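May 4, 2026

Up before six and could not get back to sleep, so I did the seed order at the kitchen table. Khanyisile Fourie wants runner beans again and I want fewer of them. We settled on two rows. The Steyn catalog has gone up since November, and postage is now free only on orders I would never place.

Walked to the plot by way of Fimside. The lane is still closed at the bottom, so I went through the churchyard and came out by the pumping station. The onions are up. The garlic has rust on the lower leaves, same as last year, and I took off the worst of it. Planted out 2 trays of leeks – too early, probably, but they were falling over in their pots.

Sibusiso Mabuza was over on his side putting in posts. He has bought 340 feet of wire from the farm store at Vovside and means to fence the whole of the back against rabbits. I said the rabbits come in at the front. He said he would do the front next. He lent me his long dibber and I gave him the spare leeks, and we talked for a while about the water tank. It holds 1,000 liters when full and the gauge has been stuck since the winter. He thinks it is the float. I think it is the pipe.

Rain came in after lunch, so I went home and wrote up the rainfall book back to the middle of April. Three days were missing and I have left them blank. Letter from Fotum about the rent on the plot, which stays the same for another year.
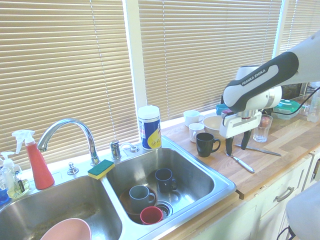 The sink and the wooden counter, blinds down.

Soup for supper with the last of the stored carrots. They have gone soft at the tips but the rest was fine. Khanyisile called around eight to say she had changed her mind about the beans and would like three rows. I had already mailed the order. The packet ought to do three rows if we space them wider, and I told her so.

Tomorrow: string, slug traps, return the dibber. Look at the float.

Print this entry | E-mail this entry

Contact | Copyright 2026, all rights reserved | Back to top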